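Subject: Re: [hydrangea-l] hard frost and mopheads, cut back or leave??
From: Attila Nyitrai
Date: 21 Oct 2023

Neema Athumani wrote:

> Hello all, new-ish to the list. We moved into a house with a long row
> of old mopheads down the north wall, blue ones, very blue. The neighbor
> tells me the previous owners cut everything to knee height every fall
> and hardly got a bloom. I want flowers next year. Do I leave the old heads
> on all winter? Do I cut in spring? And a second question, the front
> step gets no light at all and I was thinking of just putting fake ones
> in the big pot there, is that a terrible thing to ask on this list.
>
> Also has anyone used the Cellwood mulch, the shredded stuff in the
> big bags. The garden place has it on sale.
>
> Neema

Neema, welcome. Quick one, have to be out the door in a bit so excuse the typing.

Leave the heads on. Please. Mopheads set next year's buds on this year's stems, up near the top, so knee height in the fall = no flowers, that was your previous owners' whole problem. The old heads look ratty by December but they keep some frost off the buds underneath. I don't touch mine till the worst of the frosts are done, then snip each dead head just above the first fat pair of buds. Dead sticks out at the base. If the bush is very crowded take 2 or 3 of the oldest stems right down to the ground and stop there. Next year a couple more.

If somebody already hacked them this fall, leave them alone now, feed lightly in spring and wait a year. They come back. Mine got flattened by a roofer's ladder and were fine the second summer.

Blue: your soil must be acid already, lucky you. Don't lime anywhere near that wall. Watch out for runoff from new concrete or mortar too, a friend had the path redone and went from blue to a sort of muddy mauve in two seasons. Rainwater if you can. Our tap water here is hard as nails and I can see it in the pots, not so much in the ground.

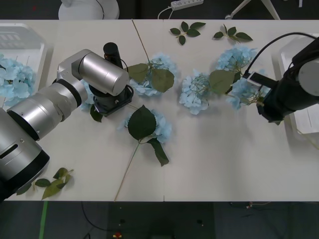
Mulch. Yes I've used Cellwood, three bags last fall. It's OK. Holds together better than bark on a slope but it mats if you put it on too thick, then the rain just slides off the top. Couple of inches, keep it off the stems, fluff it with a fork once or twice over the winter. Leaf mold is better and free if you have anywhere to pile leaves. I wouldn't pay full price for the bags but on sale, sure.

Fake ones in the pot, not terrible at all, half this list has a silk something in the hall and won't admit it. Light blue is the one that holds up from the street I think, the deep blue looks like plastic the minute the sun gets anywhere near it. Get single stems so you can bend them all differntly, the ready made bushes come out like a ball. Take some of the leaves off, they always put on too many. And weight the pot!! Mine went down the steps in a gale and I was picking petals out of next door's hedge for weeks.

Or if you want something alive there, a fern. Deep shade, doesn't care. Water it when you remember.

Somebody asked last month about Stivavura, the lacecap, whether it's hardy. Forgot to answer, sorry. Mine has come through two winters in a half barrel against the shed, with burlap round it in the worst weeks. Small flowers the first year, much beter the second. Wouldn't try it out in the open where I am. Colder places maybe keep it in the garage.

Will have rooted cuttings to swap in spring if anyone wants, mostly the pink one with no label. Write me off list.

Attila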